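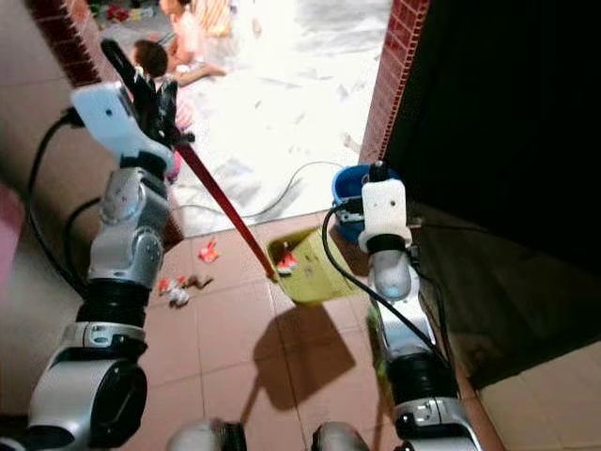
El recogedor amarillo, el cubo azul y lo que quedaba por el suelo.

La mañana en que cerramos Voveck me tocó el suelo, claro, porque llegué la última y las cajas ya tenían dueño. Cinco años vendiendo telas en la calle Aranda y al final todo cabía en una furgoneta, menos los papelitos. ¡Qué manía tienen los papelitos con las puertas! Los juntaba en la baldosa roja y la corriente me los devolvía a los pies.

Había uno rojo y blanco, que me pareció del envoltorio de aquellos caramelos que poníamos en el mostrador (malísimos, la verdad, pero los niños los pedían a gritos). Lo miré un rato largo - demasiado, para ser basura - y me acordé de la señora que compró 50 metros de tul y volvió en noviembre a devolver 50 metros de tul.

Fuera pegaba un sol que no dejaba ver la calle. Alguien tocó el claxon. Dije que ya iba, que me faltaba el rincón, y me guardé el papelito en el bolsillo del abrigo.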